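Forums Home New Posts Search Members Login

Throw blanket on the couch – leave it or lose it?

skelterer58: ok so dark gray sofa, black and white striped throw over it, one orange cushion. white walls, white everything else. 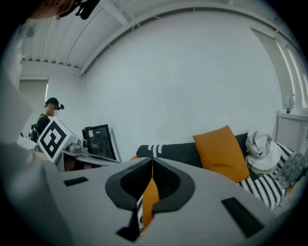 Had the throw on there 6 months and I'm still on the fence. It slides. Every time somebody gets up I'm re-tucking it. Is there a trick or do I just give up

nirness_mae: foam pool noodle down the back crease. done

tollden400: get rid of it. stripes are too busy, let the gray be gray. Keep the orange tho

skelterer58: the stripes are the only reason the room doesnt look like a dentist office

tollden400: so hang a picture

sotomayor_st: disagree w tollden, stripes are good. One cushion looks lonely, get a second orange one. And fold the loose cloth, teh crumpled pile look drives me nuts

nirness_mae: crumpled is fine, people live there

sotomayor_st: basket. 58 bucks at Nirness Home, lid and all

skelterer58: 58 for a basket??

nirness_mae: noodle is like a dollar just saying

tollden400: noodles pop out. Twist pins, the upholstery kind. Used 6 on mine and it hasnt moved since January

skelterer58: do they leave holes

tollden400: tiny ones – cant see them under the throw

skelterer58: trying the noodle first, sorry. will look at baskets, not for 58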